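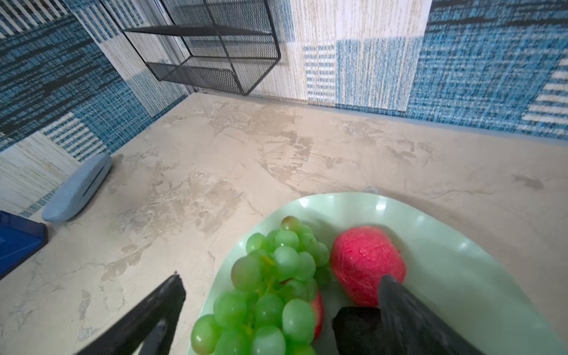
Robots Go to Work!

What happens when a robot joins the team? At Retberg, a kitchen that packs lunches for schools, a robot helper named Zoren started in November. Zoren has one arm and 2 black fingers, and its job is to pick up fruit!

Picking up fruit sounds easy, right? Your hand does it without much thought. A robot has to learn where each fruit is and how to close its fingers around it. Grapes come in a bunch, with lots of little round parts. An avocado is dark and bumpy. That's a lot to learn, so robots often practice with pretend fruit first. It can't get squished! 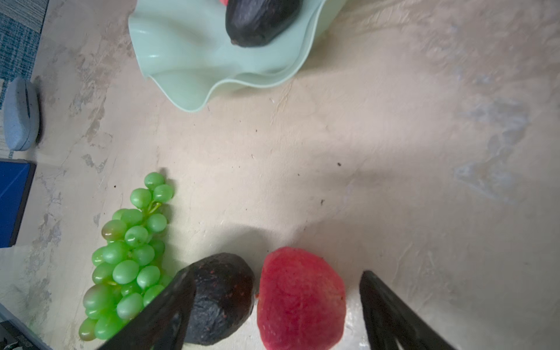
What do the people do now?

Malathi Arumugam used to fill almost 100 fruit bowls every morning. Her wrists got sore! Now she is a robot teacher. She guides the arm, watches it try, and fixes its mistakes (there are still plenty).

Chiến Diệp checks the fruit and plans new lunches. He likes the planning best, but he misses chatting with Malathi while they packed. So the 4 people on the morning team now eat breakfast together at 7:30.

Try it yourself

Pick up a grape using only your thumb and one finger. Now try it with your eyes closed!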